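Tresberg tests retained-heat box for cooking after sunset

A solar cooking workshop in Tresberg has published the results of a trial in which food is brought to the boil on a parabolic dish and then moved to an insulated box to finish. The trial ran through March and used a single design of box, named the Loris, with two different fillings.

The aim was to shorten the time each pot spends on the dish. The workshop's Pumon reflector boils water quickly in clear weather but has to be turned by hand to follow the sun, and it holds only one pot. A pot of beans left on the reflector until soft can occupy it for most of an afternoon. If the same pot can be taken off soon after boiling, the reflector is free for the next one.

The Loris is a plain lidded box with a well in the centre for the pot. The walls and base are packed with insulation, and a loose cushion filled with the same material is pressed down over the pot lid before the box is closed. There is no glazing and no heat source. The cooking is done entirely by heat already stored in the food, the water and the pot.

Two fillings were compared. The first was raw sheep's wool, washed and teased out by hand. The second was rice husk, dried in the sun and sieved to remove dust. Both boxes had the same outside dimensions and the same wall thickness, and each was used with the same pattern of lidded steel pot. Temperatures were read with a probe passed through a small hole in the lid and sealed with clay.

The workshop ran 14 paired tests, with one wool box and one husk box loaded on the same day from the same batch of food. Dried beans had been soaked overnight. Each pot was boiled hard for ten minutes on the reflector before being moved. The boxes then stayed closed until the last reading, which was taken after the sun had gone down.

The wool box stayed hotter in every pair, though the gap was small in the early hours and grew only towards the end. Beans from both boxes were judged soft enough to eat. The husk box had one clear weakness – the filling settled during the month, leaving a gap at the top of the walls that had to be topped up before testing could go on. The report recommends filling the walls in layers and tapping the box on the ground after each layer.

Pot choice made more difference than the workshop had expected. A thin, wide pan loses heat through a large lid area, and it also leaves empty corners in a well cut for a taller pot. Those corners fill with air, which moves and carries heat to the lid. The report advises cutting the well to suit the pot that will be used most often, and packing any space left over with a folded cloth.
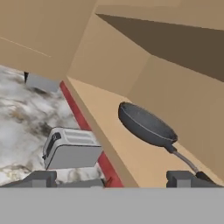
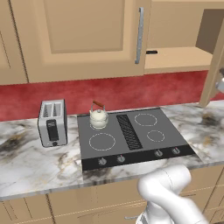

Can meat be cooked in the Loris box in the same way as beans?
The workshop advises against it for now. All of the trial readings were taken with beans or grain, and meat needs to stay at a safe temperature right through to the centre, which a box without a heat source cannot guarantee.

The amount of food also matters. A full pot stores more heat for the area of its surface than a half-full one, and cools more slowly. In a separate check with 300 grams of dry rice, the smallest load tried, the temperature fell too fast for the method to be of much use. The report treats this as a lower limit for the present size of box and suggests a smaller well for households cooking for one or two people.

Opening the box was the most common cause of a poor result in earlier, informal use. Lifting the lid lets out steam, and the heat lost with it cannot be put back except by boiling again. Users are asked to leave the lid shut until the meal is needed. Where food has cooled in the box, it should be brought back to a full boil before serving and should not be left closed up overnight.

A second group, at Gbeho, has been lent two of the boxes and will repeat the tests with locally grown cowpeas. The reflector there is an older one with a duller surface, so boiling takes longer, and the group wants to know how short the time on the dish can be made before the beans stay hard. The workshop has asked for readings to be taken at fixed intervals so that the two sets can be laid side by side.

Moisture remains an open question. Steam escaping round the pot lid was found to dampen the top cushion, and a damp filling insulates poorly. The cushions were dried in the sun between tests. A lining of waxed cloth is being tried as a barrier, although it makes the cushion stiffer and less able to follow the shape of the lid. No readings with the lined cushion have been released.

The drawings for the box carry the number 518 and show both fillings, with a cutting list for the outer case. They give the wall thickness as a minimum, and builders with spare material are told to put it into the lid first. The reflector is covered by its own set of drawings and has not been changed for the trial.

The next round of work will look at whether a dark stone, heated on the reflector and placed under the pot, can lengthen the useful cooking time. The stone would need a metal tray beneath it to protect the filling from scorching.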